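Bench notebook, Uditport shared workshop
26/08/2019

Hand gripper, second pair of fingers. Carrying on from the July notes, where the first pair went soft at the root and I gave up on them.

New fingers are on. Same outline as before, with the triangular cutout kept, but I thickened the wall behind the pins. The old ones flexed sideways when I squeezed on anything off center and the tips ended up crossing. These stay in line. I can feel them give a little if I really lean on the grip, and I can live with that.

The pins took most of the evening. I drilled the holes undersize and reamed them by hand, and two of them still came out loose. Plugged both with epoxy, left them overnight, drilled again with the finger clamped flat to the drill press table. Should have clamped it the first time. The pins now go in with a light tap and stay put. If anyone borrows the small reamer, please put it back in the tin and not in the drill bit drawer.

Pads: blue ribbed strip, cut from the Warkinthorpe offcuts. I had a choice of running the ribs along the finger or across it. Tried across first. Good on a handle that lies the same way as the finger, poor on one lying at an angle, where only a couple of ribs touch. Haven't settled this. Glue is contact cement, both faces, wait until it's tacky. The Manalo double-sided tape I used in July crept under load and the pad ended up hanging off the tip, so no more tape.

Spring is the lighter of the two from the Ferport bag. With the heavy one my hand was tired after 30 picks. With the light one I did 100 and could have kept going.

Pick trials today are cutlery, on the plush blanket. On the bare tabletop a fork lies dead flat and the fingertips skate over it. The pile lets the tips press down a little on each side of a handle before closing. I know this makes the job easier than it will be on a hard surface, but I want to sort the pads out first and change one thing at a time. Mixed set: steel forks and a table knife, plus a plastic spoon and a small plastic fork. The cutlery box stands behind them as the drop target.

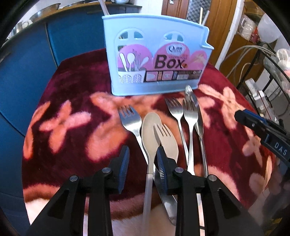
Have you tried closing on the neck of the fork and leaving the handle alone? The handle is the widest flat part and it wants to roll as soon as one finger touches before the other. At the neck there is less to tip over. That was the suggestion from Mirela at the next bench, and she also thinks the pads should wrap over the tips by a few millimeters, so that rubber touches the table first.

Tried the neck idea straight away. Better on the steel forks, no difference on the knife, which has no neck worth the name. The wrapped tip will have to wait until I cut new pads.

Run of 33 picks after that, moving each piece by hand to a new angle between tries. 11 drops. Most of the drops were the knife, and most of those were the handle turning in the pads once it was off the blanket. The plastic pieces were fine when they lay alone. When one rests on another I tend to get both or neither.

Letting go over the box is its own problem. The fingers have to open wide enough to free the handle, and if I'm low down they knock the rim. Opening from higher up works but the piece can land across the top and stay there. A narrower outer face on the fingers would help. I could plane some off below the cutout without losing much stiffness.

Other things noticed:
- Left finger closes a hair before the right. Linkage slop, I think. Shim it.
- Trigger squeaks. Dry lube only, the oil gets on the pads.
- Pads pick up fluff from the blanket and lose grip. Wipe with alcohol every so often and write down when.

Next: shim the linkage, cut one set of pads with ribs lengthwise and one with the wrapped tip, repeat the 33 with each. Then take the blanket away.

Comments (3)

benchleft: Lengthwise ribs let my screwdrivers slide straight out. I went to a diagonal cut and stopped there.

tolly_m: What cement are you using? Mine lets go of the rubber after a week or so.

oddsocket: For the knife, try a shallow V in one pad only. The handle finds the groove and stops turning.

Recent entries
Hand gripper, first fingers: where they bent
Reaming small holes without a lathe
Ferport spring bag, sorted by feel
Drill press table: new stop block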